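Small Tracks Should Stop Chasing the Big Race
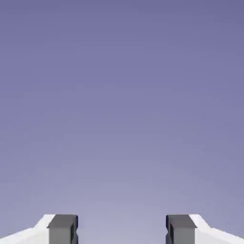

Pale violet, lighter toward the bottom.

By Edileuza Araújo

Every June the speedway at Braltmont holds its one long race, and every June the paper in Sollanham asks why the other nights don't draw the same crowd. I think the question is wrong, and I think it has led the track's owners into some bad spending.

I have had a seat in the third row of turn four for most of my adult life. On a regular Tuesday last season I paid for my ticket, bought a sandwich and watched 49 laps of late models with 550 people in the stands. The announcer read the number out as if he were sorry about it. I thought it was a good crowd. People had room to put their coolers down, and you could hear the engines change pitch going into the corner.

The long race is a different thing. Families drive in from Moura and farther out, the motels fill up, and half the people there couldn't name two drivers. That's fine. They come for the parade and the fireworks, and they go home happy. Very few of them come back in July, and no amount of advertising has changed that in the years I have been paying attention.

Still the owners keep trying. Two seasons ago they put in a video board from Tatex and cut the weekly program to make time for contests and music between heats. The street stocks lost their second heat. That class is where the local drivers start – the ones with a day job and a borrowed trailer – and when you give them eight laps and send them home, some stop coming. So do their cousins, their neighbors and the people from work. Those are the ticket buyers a weekly track has.

I would take the money that goes into between-race entertainment and put it in the purse. A street stock winner at Braltmont gets 62 dollars, and that doesn't cover a tire. I would also start on time. A 7:00 start that turns into 7:45 means parents with small kids leave before the feature, and they remember that longer than they remember a T-shirt cannon.

Some will say a track has to grow or close. I have heard it from people who know the books better than I do, and I don't dismiss it. Insurance goes up every year and the grandstand roof needs work. But the stands on the back side hold 875 and they are full one night a year. Building the other nights around that one has been tried, and the regular crowd got smaller while it was being tried.

Let the long race be long and loud. The rest of the season should belong to the people who show up for it, and the first thing they would ask for is that second heat.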